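Sunday, 9:40 p.m.

Rain until noon, so the tomatoes stayed where they were. I paid the Nasution bill for the winter heating, 2,366 all told, and then sat looking at the number for a while. Last year it was 2,060. Kálmán Pap says his went up too, but he heats two floors and a workshop.

Called Mother at ten. She has finished the blue wool and wants me to bring more when I come. She asked twice whether I was sleeping. I said yes, mostly. 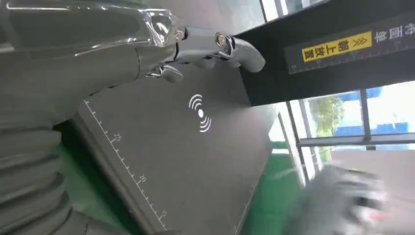

After lunch I took the bus to Varkard to see Jenő Bakos about the choir. He wants to move practice to 4 on Saturdays, and I told him half the altos work Saturdays. He wrote that down but I don't think he'll change it. We went over the spring program, and he has kept the long Latin piece that went badly last year. I would have cut it. The bus back was 30 minutes late — I read most of the library book at the stop and still don't care who stole the letters.

Made lentil soup. Too much salt. I added a potato and ate it anyway.

The knee was fine on the stairs today, stiff by evening. Skipped the pill. 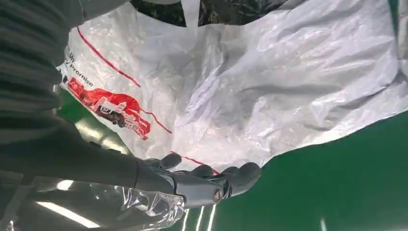 For tomorrow

Wool for Mother, the thick kind. Return the book. Call the dentist before nine. Ask Kálmán if he still has the long ladder — the gutter over the back door is dripping again.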